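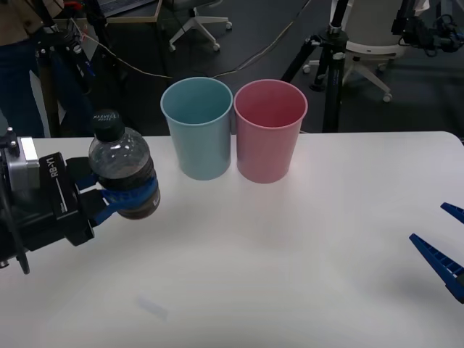
Bottled coffee and the two cups, white table, April.

Coffee log, continued. Cups today are the pale blue and the pale pink, both plastic tumblers, wider at the rim than at the base. Marked capacity unknown. I have decided on a fill line at half height and will stay with it until Rohani Majimbun finds the measuring jug, last seen at Ciltow.

Bought the coffee in bottles again. Two went in the fridge at 8. The black screw cap seals better than the Oneo lids did - those leaked in my bag twice last month, and I have written to the shop.

Rule for the white table stands: cups and one bottle, nothing else. The other table is exempt and looks it.

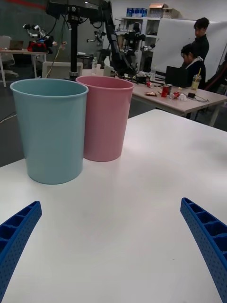

Other table, to clear

Red cans, one upright, one on its side. Snack wrapper. Clear cup with the yellow straw, pale yellow drink still in it. Cables to be coiled and tied, laptop stays. Asked Rohani for a bin at that end, price limit 2,000. She thinks 1,000 is plenty.

Pink cup preferred for coffee. No technical grounds.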